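I'd been trying to pin down Waltraud Buschmann for a good month before she finally said yes, and then she only agreed on condition that we talk money. "Everybody wants to ask me if the robots are going to take over," she told me, already pouring the coffee. "Ask me what a spare wrist cable does to my November!" So I did.

Waltraud handles equipment planning at Sandel, a small outfit in Osthorpe that teaches humanoid robots to do household chores. If you've followed this site for a while you know I love a spreadsheet, and hers is a beauty. It has 22 tabs. The robot gets one of them. (One!) The other 21 are everything that comes after you sign for it.

"People budget for the machine," she said. "They get the quote, they faint, they get up again, they find the money, and they think they're done. Then the thing arrives and they own nothing to plug it into."

Her first year, she admits, she did exactly that. She had a line for the robot, a line for shipping and a line called "misc" with 2000 dollars in it. Misc was gone before the first month was out. It went on power strips, chargers, a second network switch, a flight case with decent foam, and a carpet cleaner she still gets cross about. These days she won't allow a line called misc at all, and she made me promise to print that.

I asked her about hands, because I'd heard hands are where the money goes. She laughed for quite a while. "Hands are a subscription," she said. "Put them in the budget like you'd put in printer ink." She wants a spare pair on the shelf before the first work day, and she wants the repair turnaround in writing. Her supplier for most of the small parts is Stöcker, and she spent the better part of last spring arguing them down from a yearly contract to one she can cancel by the quarter. She was very pleased about that one. I got the whole story, including the phone calls.

Then we got onto the practice rooms, and this is where I started scribbling, as it's the bit I never see in anybody's plan. Sandel builds little corners of a home for its robots to work in, and the current project, Grerkudon, is all about bathrooms. Counters, sinks, tidying up around them. Waltraud priced a full plumbed bathroom, looked at the number and went shopping for vanities instead.

"The vanity was 807 dollars, and I'd pay it again tomorrow," she said. "Get a proper one with a proper sink in it. You can't practice on a folding table and then be surprised by a basin."
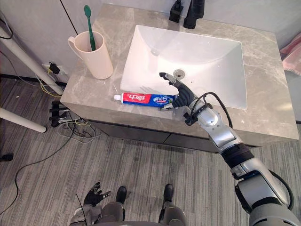

The props, on the other hand, she buys at the supermarket like the rest of us. Toothpaste, toothbrushes, cups, towels, all of it on a monthly allowance that she refuses to let anyone roll over. Her one rule is to buy doubles, and to buy different brands, so the robot doesn't get too comfortable with one shape of tube. I asked if she keeps the receipts and got a look I won't forget in a hurry.

What would she tell somebody putting together a first budget right now? She had that ready. Walk the room before you sign anything, and take along whoever is going to run the robot. Find the outlets. Work out where the cables will go and how long they need to be, then order longer. Ask the seller what broke most often for their last customer, and wait through the silence until they answer. And set another 2000 aside for the room alone, in its own line, with its own name.

"Then hire the person before the second robot," she added, when I'd already put my pen away. "I've seen places with two machines and one tired engineer. One machine sits in its box." She's got a request in for a second one herself, as it happens, and the new hire starts first. I'm going back to see the spreadsheet when that's done. She says it'll need another tab.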